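Home Modules Handouts Reading Staff Search

Running a School Library
Handout 4: Weeding the shelves
Tutor: Rodica Căpraru
25 Sep 2025

Bring this handout to the seminar. Last year half the group brought Handout 3, which is on labels, and we had a very full discussion of labels.

1. What we mean by weeding

Weeding is taking books out of the collection on purpose. Books that leave by accident, in rucksacks, come under Handout 6. The textbooks also call it deselection, stock revision, or relegation if the books go to a back room first. Use whichever word upsets your head teacher least.

The usual objection is that a school library never has enough books, so why throw any away? Go and stand in front of a packed shelf and try to find something to read. The good titles are in there, wedged between an atlas with two Germanys in it and a careers guide that recommends the telex. Pupils judge the lot by the worst three spines they see, then go and sit by the radiator.

2. The case of Brutau

Most of the examples this term come from Brutau School, where Maricica Pîrvu took over a library of 3000 books and one step stool. According to the catalogue, a good part of the stock had not been borrowed since the catalogue was started. Her first weed was the science section and it took her most of February.

She worked one bay at a time and finished each bay before touching the next. Please copy this. The alternative is to pull out everything doubtful across the whole room, after which the bell goes and Year 8 come in and put it all back in the order they find most amusing.

Her final count for science was 121 books withdrawn. Loans from that section went up over the following term. I wouldn't hang a thesis on it, as she also moved the shelf nearer the door.
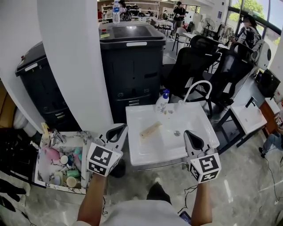
How often should a school library be weeded?

Every section should be looked at once a year, with a fuller check of the whole stock every three years or so. Computing, careers and geography date fastest and may need doing more often. Fiction can wait longer, apart from books that are falling to bits.

3. Criteria

Write yours down before you start. Criteria made up at the shelf tend to match whatever you already wanted to get rid of. For each book, ask:

- Is it wrong? Out of date facts, borders, medical advice, anything on the internet that explains what the internet is.
- Is it worn out? Loose pages, mould, missing chapters, additions by other hands.
- Has it been borrowed? Check the date of last loan. Remember that reference books are used at the table and won't show up.
- Is it a duplicate? Six copies of a set text the school no longer teaches is five too many. Possibly six.
- Does it suit these pupils? Someone's late uncle's complete run of naval history was kindly meant. It may still be going elsewhere.

A book that fails on facts goes, however handsome. A book that fails only on loans deserves a second chance: face it outwards on a display for half a term, then look again. Brutau calls this the departure lounge.

Exceptions: local history, anything written by former pupils, the school's own magazines. Keep these even if they are dreadful. Especially the magazines.

4. Procedure

(a) Print the shelf list for one bay. In Bamis this is under Reports, then Stock, then a button marked Other. I have asked about the button.
(b) Take every book off the shelf and handle it. Weeding from a printout alone is quicker, and is how a library in my own past parted with its only good dictionary.
(c) Sort into keep, mend, replace, withdraw. If you find yourself starting a pile called "hmm", set a limit of ten.
(d) Show the withdraw pile to the subject teacher. Give a closing date. Teachers who have not opened a book in twenty years will discover a deep attachment to it, and they may of course take it to their classroom.
(e) Delete the record in the catalogue before the book leaves the room. A catalogue full of ghosts is worse than a shelf full of old atlases.
(f) Stamp it WITHDRAWN, inside the front cover and on the title page. Unstamped books come back. Kind people find them in charity shops and post them to you.

5. Where do they go?

Sell, give away or recycle. A sale at 80p a book clears the better stuff and pays for tape. Don't give wrong books to another school - if the science is too old for your pupils it is too old for theirs. Recycling is for the rest, and you should do it discreetly. A skip full of books outside a school gets into the local paper faster than any exam result, and the photograph never shows the mould.

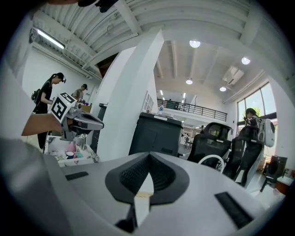 Fig. 2. Second gripper with patterned cube on top.

6. Telling people

Put it in the staff bulletin before you begin, in two sentences. Say what is being done and which section. Pîrvu's first notice ran to a page and a half, with a quotation, and produced a meeting. Her second said "I am checking the science books this month. Come and see me if there is one you can't do without." Two people came, one of them about the photocopier.

Have the policy to hand, signed by the head. One side of paper is plenty. The Pascu template on the module page will do, once you have taken out the paragraph on microfilm.

7. For the seminar

Choose one shelf, in a school library if you have access to one or at home if you don't. Apply the criteria in section 3 and bring a list of what you would withdraw, with a reason for each. "Don't like it" is a reason, but you will be asked to find a longer one. Those choosing a shelf at home should get the agreement of whoever else lives there.

Reading: chapter 5 of the course book, and the first half of chapter 6. The second half is on pest control and can be saved for a rainy evening.

Related handouts
Handout 2: Writing a collection policy
Handout 3: Labels and spine marks
Handout 5: Spending a small budget
Handout 6: Overdue, lost and "lost"
Moving your records from Vukum to Bamis
Pupil librarians: rotas and badges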